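Brarano Zip Jacket, Charcoal
Item 1831 - Outerwear

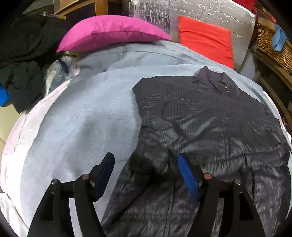 Product details

A dark charcoal-gray jacket with a stand-up collar and a gathered band at the waist. The collar is matte and the body has a shine to it, strongest across the middle. Fine stitched lines run over the upper chest. There is a small patch of tone-on-tone embroidery on the chest, and the zipper has a gold-toned pull with a little ring on the end.

The Brarano sits close at the waist and leaves room in the shoulders for a sweater. If you are between sizes, take the larger one.

Fabric and care

Shell: 100% polyester
Lining: 100% polyester
Close the zipper and turn the jacket inside out before washing. Machine wash cold on a gentle cycle with similar colors. No bleach, no fabric softener. Hang to dry. Do not iron over the embroidery.

Creases from shipping drop out after a night on a hanger. A steamer on low also works - keep it moving.

Sizes

XS to XL. Size M is in stock. XS and XL are made to order and ship in May.

Also in this range

Tello - same collar, longer body, two-way zipper
Nika - sleeveless, snap front

Shipping and returns

Orders ship folded in a paper mailer. Unworn jackets can be sent back within 14 days with the tags on. Exchanges for another size are free, one per order.

Questions about fit or repairs go to Marisol Puma at the Skavby shop desk. Replacement zipper pulls are kept in stock for this style.

Page updated 22 May 2021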